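3.2 Parts, ground cloth and layout

The assembly studied in this section is the small gear set described in Section 2. It consists of a flat steel disc with a large round hole in its centre and a number of small spur gears which are placed on the disc before the cover is closed. The set was supplied by Jelley as used stock. We did not polish or regrind any of the parts, as we wished to keep the wear that such gears have when they come back from service.

All layouts were made on the floor of the Skindholm workshop and not on a bench. In our earlier study (Egilsson bench, Section 2.3) the parts were laid out on a painted steel top, and we found that a gear which was put down a little too hard would slide or roll away from its place. A cloth holds the gear where it is put. It also makes less noise, and the teeth are not damaged when a part falls on it from a small height. Figure 4 shows one gear lying flat on the ground cloth.

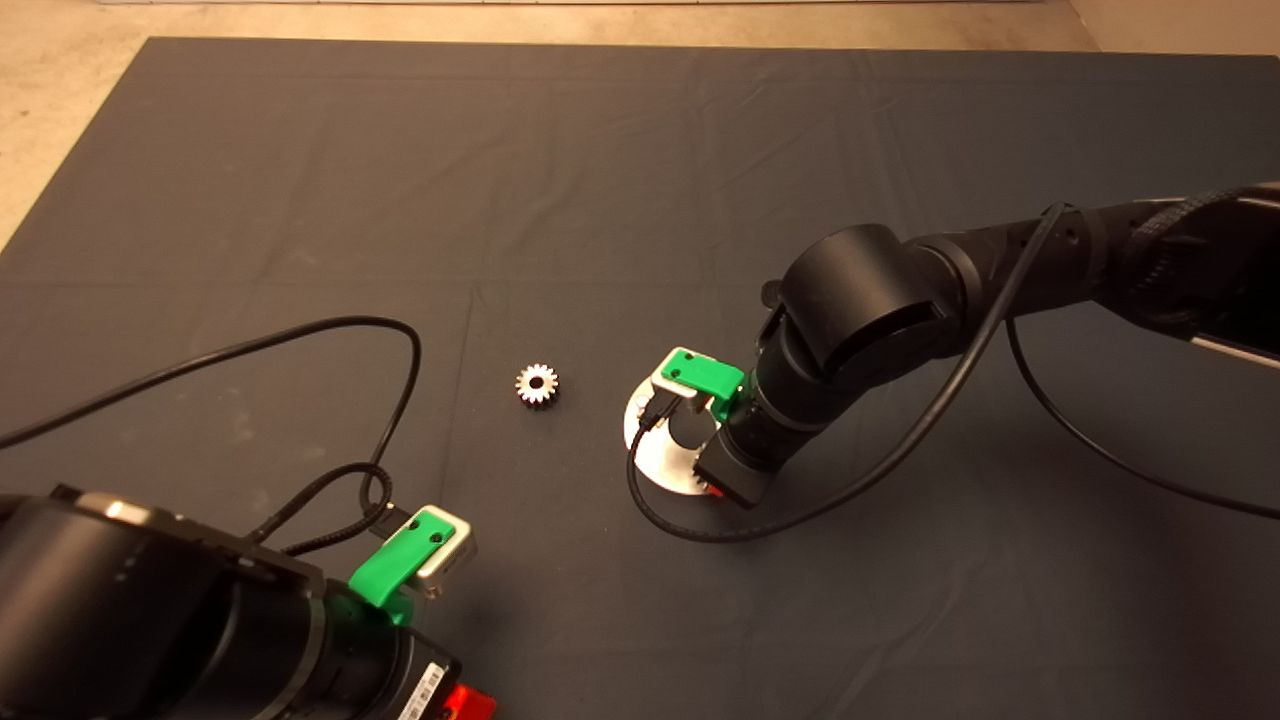

Figure 4. Spur gear on the dark grey cloth, Skindholm workshop floor.

The cloth was delivered folded and it keeps its folds for a long time. We tried to press it with a warm iron, but the creases came back after the first day of work. In the end we accepted them and only pulled the cloth straight at the corners before each series. A crease under a gear can raise one side of it slightly, and this is enough to make the gear lie at an angle which is difficult to judge by eye from above. For this reason we recorded for each layout whether a gear was touching a crease. Of the 1,065 layouts in the full record, 130 were marked in this way. They are kept in the record and are treated separately in Section 4.

The order of laying out was fixed. First the disc was put down, then the gears were placed one after another. The position of the disc on the cloth was free, but it had to lie fully on the cloth with no part of it over the bare floor.
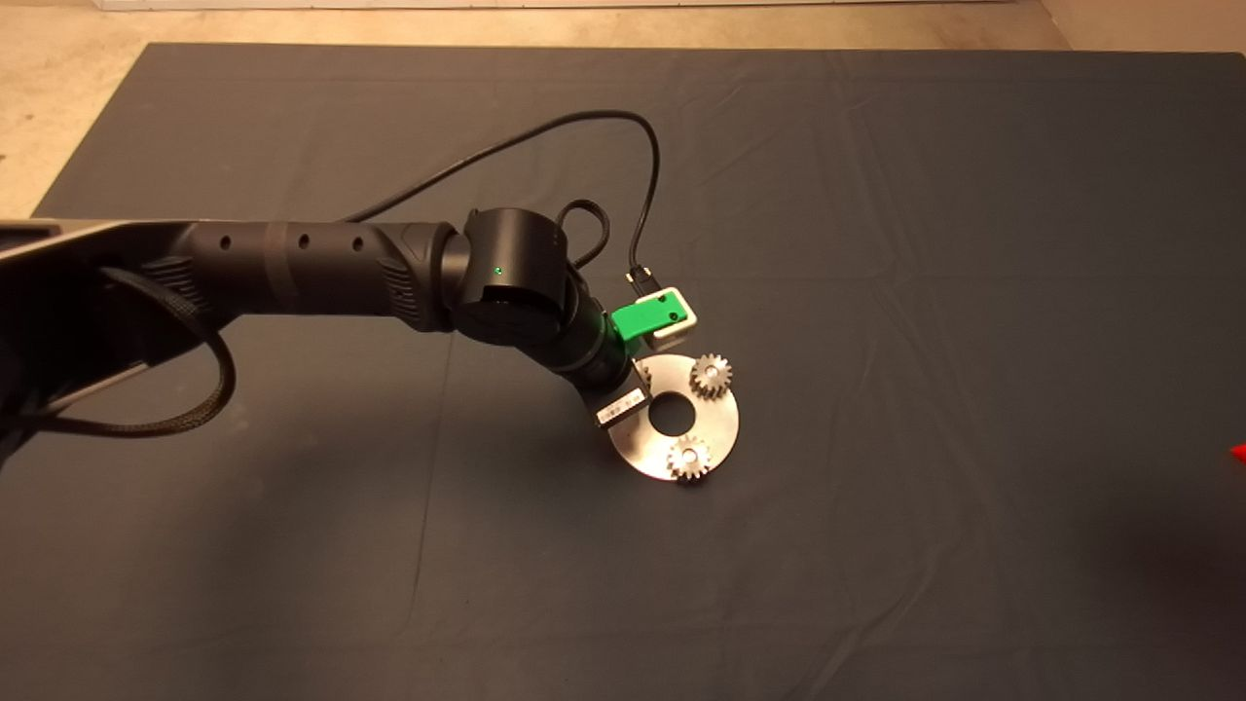 A layout was counted as complete when every gear was lying flat, either on the disc or on the cloth next to it. Gears standing on their teeth were laid down again by hand and the layout was repeated. A gear which lay partly over the rim of the disc was accepted if it did not tip when the cloth was pulled lightly. This rule is perhaps generous – a stricter rule would remove many layouts in which the gear is in practice quite stable – and we discuss it again together with the results.

The parts were wiped with a dry rag after every 100 layouts. No oil was used, since even a thin film leaves marks on the cloth and changes how easily the gears slide. Dust was a larger problem than we expected. It comes up from the concrete and settles on the cloth, where it shows as pale spots, so the cloth was shaken outside and brushed at the end of each series. There were 12 series in total, the last of them in June, and the same Lelora cloth was used in all of them.
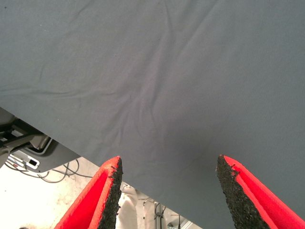 3.3 Measurement of gear position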